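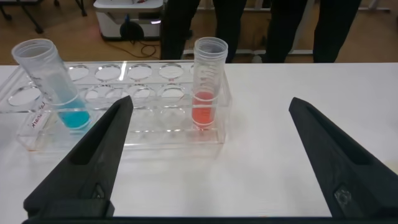 Subject: Re: [gripper-eval] Finger choice for tube racks, wrist view
Date: Dec 22, 2018

> We have the Iklow fingers and the Bromorden flat pads on the bench. The
> pads hold better in the pull test, but the wrist camera loses the rack
> as soon as they close. Has anyone run both on clear tubes with the
> same controller settings? Also, does the depth channel give you
> anything usable on acrylic?

We ran both in July on the Trelatbridge controller, 548 picks per finger set, same force limit. Failed picks were 17 percent with the flat pads and 6 percent with the Iklow wedges. Most of the pad failures were collisions with a neighboring tube on approach. The wedge tips are narrow enough to go down beside one.

Depth on acrylic: no. The rack comes back as holes and table. We dropped the channel and work from color only, with dyed water in the tubes. Turquoise and red-orange both segment well against a white tabletop. The liquid surface also gives a usable tilt cue: in a leaning tube it sits at a slant to the wall, in an upright one it is square to it. The rim is less reliable — glare on the rack gets picked up as an edge.

Two cautions. The black fingers take up both lower corners of the wrist view, so mask them before setting exposure. We lock ours at 2600 microseconds. And crop at the far table edge, or legs and cables on the floor get into the background model.

I have not tried the Igwe soft tips. If you have a set, I would like to see pull numbers on a wide tube with a ridged rim.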